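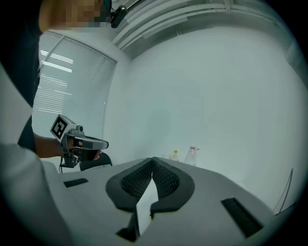 Our guide at the Windton open day told us that the mill at Niltholm had never lost a day to flooding, and that anyone who'd heard otherwise had been talking to people from Skostside. I had been talking to people from Skostside. They remember the river Ene coming up over the loading yard in February and staying there.

The tour costs 4 dollars and lasts 35 minutes, a good part of it spent on the stairs. You get the drying loft, the old scales and a wall chart claiming 483 sacks a day. No year on the chart, no source. I asked and was pointed to the gift shop.

The flour is good, I'll give them that. But the "original" millstone has a very fresh look to it, and the sign dating the mill to 1347 is screwed to a brick wall -- brick, in a valley where the old barns are all stone. Parking is behind the chapel. Bring cash.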